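Are 300 teleoperated suturing demos enough, or am I wasting my evenings?

Posted in Robot Learning > Demonstrations and teleop

Florence MacPherson

I run the recording sessions for a small suturing project at Velavholm. We drive a two-arm surgical setup by remote control, close short cuts in tissue pads, and log the joint positions, the jaw angles and the video. The plan on paper is 300 full demonstrations, then train a policy by imitation and see if it can place a stitch alone.

I have done 100 so far and I don't believe in the plan anymore. The policy trained on those reaches for the needle nicely and then does something silly with the thread. My lead says "more data." The Zendgate people we license the logging software from say the same, but they charge by the hour of recording, so they would. Has anyone here seen plain extra demos fix thread handling? Or should I stop and record in a different way? I have two operators, me and one other person, and we don't tie the same way.

Octavio Pacheco

I'd be suspicious of the number too. Where did 300 come from? In my experience somebody picks it for the proposal and then it becomes law.

Look at what a single moment of the task holds. With two stitches in the cut, one arm is at the needle end, the other has its driver tip right under the incision, and a lot of black thread lies crossed over itself above the cut. A person at the console knows which strand matters. The log doesn't. It has two sets of joint angles and a picture, and in the picture every strand is the same black.

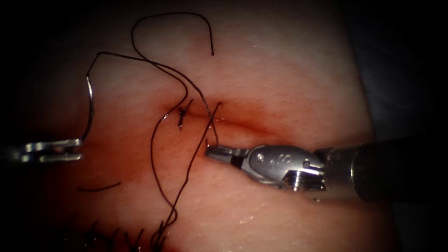
Florence objects that the video is there for exactly this purpose, and that a big enough network should learn which strand to follow without being told.

Maybe. I've heard that for years and I'd like to see it on a pad it wasn't trained on. What I would try before recording another evening of full runs:

Split the task. Log needle pickup, needle pass, pull-through and knot as separate pieces, and mark where each one starts while you are still at the console. Marking afterward from video is miserable and you'll disagree with each other.

Pick one way of tying. Two operators with two habits give you an average of both, and the average of two knots is a mess.

Record recoveries. Start from a bad tangle on purpose and clear it. Most demo sets I've been sent are all clean runs, so the policy has no idea what to do once it drifts.

Trim the thread shorter at the start, if your protocol allows it. Less slack, fewer crossings.

Then train on the 100 you have plus a small batch of recoveries and compare. Score each piece on its own. If the pull-through doesn't move at all, I'd say the count was never your problem. I can't promise it will help - our own results on Kerkadora were mixed, and the knot step stayed bad.

edwards_bench

just get more demos. we had 2,807 on a peg transfer task and it worked great. dont overthink it

Octavio Pacheco

Pegs are rigid and they stay where you drop them. I wouldn't carry that number over to thread.

Florence MacPherson

Thanks, both. I'm going to try the split and the recoveries, and I've asked my lead to hold the rest of the full runs until June. The one-way-of-tying part will be a fight because we each think the other one is doing it wrong. I still think the video should be worth more than Octavio gives it, but I can't show that with what I have.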